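Ticket 705: Pour-over station, filter collapses during brewing
Status: Open
Reported by: Roya Rashti
Location: Domley, room 27

The filter has folded into the cone on two brews, leaving grounds in the coffee. Staff are asked to open each paper fully and seat it against the glass before adding coffee. The bag of spare filters should remain beside the carafe.

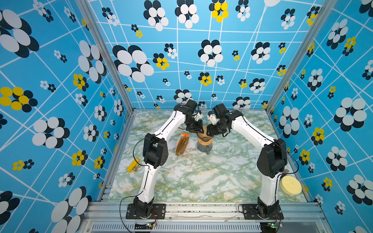

Posted by Simin Rahimi | 11/08/2019

Brown paper filter in the upper cone, spare filters to the left. Please confirm the paper size with Keltlow before reordering. The ticket will stay open until a reply is received.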